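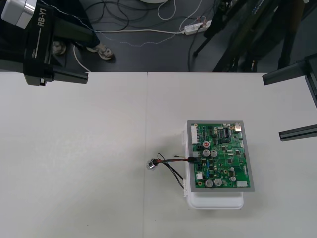 Cleaning circuit boards and contacts: which tips hold up

I keep a folder of cleaning tips for electrical bits, cut out or copied down over the years, and most of them contradict each other. Last December I went through the lot at the kitchen table and tried what could be tried on dead remotes, a kitchen scale and the control board from our old Brelen dishwasher. I'm not an engineer. I do own a lot of broken things.

Before any of it: unplug the appliance, take out the batteries, and leave microwaves and old tube televisions shut. They can hold a charge that will hurt you long after the plug is out.

The pencil rubber

Rubbing dull contacts with a pencil rubber does shine them up. It also takes a little of the plating off each time, and once the gold is through you have bare metal that goes dull faster than before. I'd do it once on something I was about to bin. On anything I cared about I'd use a cotton bud and alcohol first, and most of the time that's enough.

White vinegar

Vinegar is in every list of tips on earth, so naturally it's in this one. It does have a use here: the white or bluish crust in a battery compartment when alkaline cells have leaked. A drop on a bud, wait for the fizz, wipe, then go over it with alcohol so the vinegar doesn't stay behind. Wear gloves. I would not put it anywhere near the board itself, where it creeps under parts and stays there. Gloves or no gloves, a spring that has gone thin and brown is finished, and no cupboard liquid will bring it back.

Toothpaste

No. It's grit in a paste, and you'll be picking it out of the screw holes for a week.

Rice

I've tested rice on a wet remote against a wet remote left on a shelf with the back off. The shelf one worked first. The rice one had starch dust in the battery springs. Open it up, shake the water out, stand it somewhere airy and leave it for 3 days. That's the whole method, and you can eat the rice.

The hairdryer

People say to dry a board with a hairdryer on hot. Cool setting, fine, held well back. Hot can soften plastic plugs and it blows water sideways under the chips. If yours has no cool setting, see the shelf.

Alcohol, and the strength of it

Isopropyl alcohol is the one thing in the folder I'd buy again. The chemist's ordinary bottle is often 70 per cent, and the rest is water, which you then have to wait for. The Zonia bottle I use now is stronger and dries almost as I watch. I was sold a "board cleaner" under the Goossens name at three times the price, and for fingerprints and kitchen grease I could see no difference whatever. Use an old soft toothbrush, brush towards the nearest edge, and blot with a lint-free cloth. Open a window, and keep it away from the hob.

Canned air

Good for loose dust, useless for anything sticky. Hold the can upright. Tip it and it spits freezing liquid. Fans should be held still with a finger while you blow - spinning them up can wreck the bearing. A clean dry paintbrush does most of the same work and costs next to nothing.

Contact spray

The Zololach tin promises to "restore" switches. It did free a crackly volume knob, and six weeks later the crackle was back. I sprayed it again, which I suppose is how they sell the second tin. A small squirt, work the knob back and forth, and don't expect miracles.

Storing the bits

Loose boards shouldn't go in cling film or an ordinary freezer bag, both of which build up static. Keep the silvery bags that new parts come in. A lidded box in a dry cupboard is better than the shed, whatever the shed people say. Hold boards by the edges and put the screws in an egg box in the order they came out.

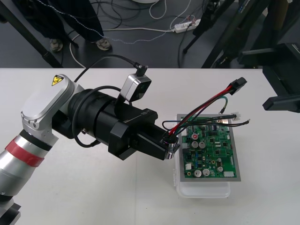 Sanne Koster wrote in to say I'm too hard on the pencil rubber. She has used the same one on her sewing machine pedal contacts for years, always lightly, and the pedal still works. She also thinks the expensive board cleaner is worth having for sticky flux left after soldering, where plain alcohol only smears it about. I'll give her the flux. On the rubber I'd want to see the contacts.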